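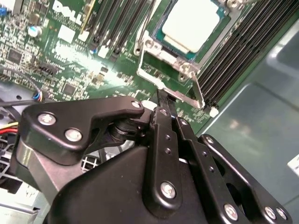 Item 2, processor replacement in the Dirnari workstations. Ivan Kobzar reported that the spare parts from Hutsuliak came in September and the cost was 2,239, with delivery. The Dell board has a processor in the bracket between two rows of black memory slots, and the members agreed that the memory should stay out until the processor is locked. Ivan asked that everybody reads the page of Gratosico about the levers before touching them.

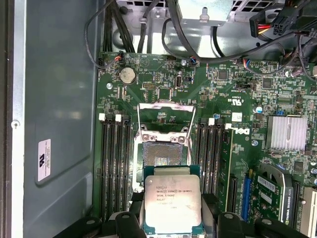

The thermal paste was also discussed. Cano offers a pack of 22 tubes, but 13 are enough for this year – the rest would become dry in the cupboard. Decided: Ivan orders 13.

Item 3, labels for the old processors. Moved to the next meeting.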